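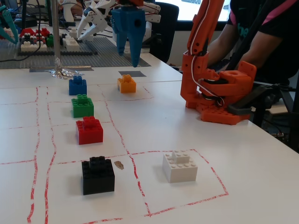
Tag der offenen Tür in Irkcombe: Bausteine, Linien, große Worte

Eingetragen am 4/28/21

Zwei Stunden Fahrt für einen Tisch voller Klötzchen, das muss man erst einmal wollen. Die Einladung von Mesonen versprach »Ordnungssysteme zum Anfassen«, dazu Kaffee und eine Führung durch die Werkstatt. Der Kaffee war nach 20 Minuten alle. Anfassen durfte man dann übrigens doch nichts.

Geführt hat uns Ernő Gulyás, ein freundlicher Mann mit sehr leiser Stimme, von der in der hinteren Reihe nur jedes dritte Wort ankam. Wir waren um die 30 Leute in einem Raum, der für die Hälfte gereicht hätte. Zuerst gab es einen Vortrag über Sortierkästen der Firma Bárány, den ich mir gern gespart hätte: viele Folien, wenig Kasten. Auf die Frage, was so ein Einsatz im Laden kosten soll, hieß es, das stehe im Juli fest.

Interessanter war der Tisch mit den Farben. Auf die weiße Platte ist ein Raster gemalt, rot und offenkundig aus freier Hand, und in den Feldern stehen Bausteine. Die Idee dahinter heißt Plimenano und soll Kindern und »Teams jeden Alters« beibringen, dass jedes Ding einen Platz hat. Schön und gut. Meine Großmutter hatte dafür eine Besteckschublade.
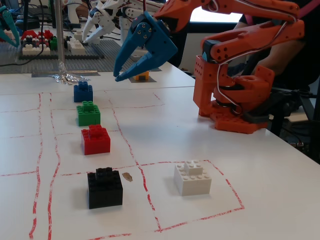

Gulyás meinte, krumme Linien seien Absicht, man solle sich nicht am Lineal festhalten. Mag sein. Mir kam es eher so vor, als hätte am Vorabend die Zeit gefehlt – aber ich habe auch schon Messestände mit Klebeband gerettet und will da nicht zu streng sein. Eine Frau neben mir wollte wissen, nach welcher Regel die Farben auf die Felder kommen. Die Antwort dauerte lang und enthielt das Wort »intuitiv« mehrmals. Ein gedrucktes Regelblatt gab es nicht, es werde noch überarbeitet.

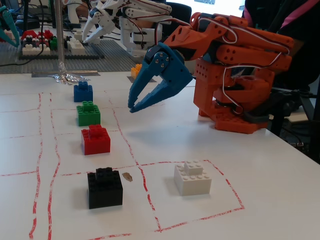 Ob sich aus dem Raster ein brauchbares Lernspiel machen lässt, weiß ich nach diesem Besuch so wenig wie vorher. Die Reihe Blau, Grün, Rot, Schwarz versteht man sofort, ein Stein pro Feld, fertig. Beim weißen Stein daneben fing das Rätseln an: Weiß auf Weiß ist für eine Übung zum genauen Hinsehen vielleicht reizvoll, für einen Ordnungstisch finde ich es ungeschickt. Gelb hätte es auch getan.

Zum Mitnehmen lag ein Faltblatt aus, darin 3 Termine für Kurse, alle ohne Preis. Parken hinter dem Gebäude ist frei, der Eingang allerdings schlecht ausgeschildert. Wer ohnehin in der Gegend ist, kann hineinschauen. Extra anreisen würde ich erst, wenn das Regelblatt fertig ist.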